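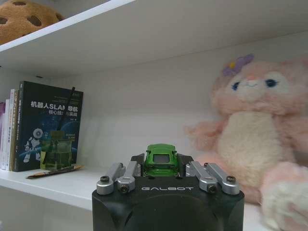

What we learned from the green car

October was the month the right gripper started letting go of things, and we have been itching to write this one up because the fault was such a good one to chase!

If you are new to the Shokri newsletter, the tidy-up project is our long-running attempt to get a two-armed robot to put things back on an ordinary, crowded set of shelves. Toys, books, stationery, bottles, the lot. The planning software (we call it Prineck, after the village where the first version was written) decides what goes where, and the arms do the rest. By the end of September it was going well enough that we had stopped hovering by the stop button. Then the drops began.

The little green toy car was the first to go. It was lifted, carried most of the way to its spot on the shelf, and then it simply fell out of the pads and bounced under the desk. Fine, we thought, a bad grip. We ran it again and it worked. We ran it again and it fell. Out of 60 placements that afternoon we had 6 drops, all from the right arm, and the software reported every single one as a success. That last part is what made us sit up. A dropped toy car is a nuisance, but a robot that believes it is still holding something when it isn't can do daft things next, such as pushing an imaginary car firmly into whatever is standing on the shelf.

The obvious suspect was the shiny paint. A small, rounded, glossy object is a nasty thing to pinch, so we cleaned the finger pads, slowed the lift and tried again. Drops came down for an hour or so and then came straight back (very rude of them). Next we blamed the camera, and spent a whole morning recalibrating it. It was a lovely calibration, the best we've had, and it made no difference at all.

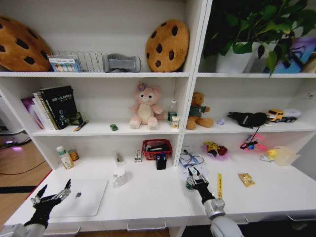

The clue came from swapping jobs between the arms. With the left arm doing the small items there were no drops, and with the right arm doing soft toys there were none either, as plush is so forgiving that it hides almost any fault. It was only small, hard things on the right. So we went into the logs and plotted the gripping force over time, and there it was: a beautiful, steady droop. The right gripper closed properly, held for a moment, and then sagged to 83 per cent of the force we had asked for. Plenty for a bunny, not enough for a car.

The cause was a setting. After an update in September, the right side had gone back to a power-saving mode that eases off the motor once the fingers stop moving. The left side had kept its old settings. And the success message? It was being sent when the fingers closed, with no further check once the arm was on the move. So we had 2 faults stacked on top of each other, one dropping the objects and the other covering for it!

Both are fixed now. The power-saving mode is off, and Prineck checks the finger gap and the force all the way through a carry. If either one drifts, the arm stops where it is, keeps hold of whatever it has and waits for a person. We tested that by tugging things out of the fingers with a long stick, which was easily the most popular job of the month.

There is a safety side to this as well. While we were hunting for the fault, people were reaching under the desk to fetch dropped things with the arms still live. It's an easy habit to fall into and it has to stop. From now on the arms are paused before anyone reaches into the work area, even for a second, even if the thing has rolled right to the front. The Bavton group had a close call of their own over the summer and kindly shared their checklist, so we have borrowed most of it. It is taped up by the door.

If you use the Brillo settings tool on your own machine, do compare the left and right sides after every update. It takes a couple of minutes and would have saved us the best part of a fortnight. The plots and the new carry check are in the shared folder under "droop", and we would love to hear from anyone who has seen the same curve. Next month we hope to move on to the bottles.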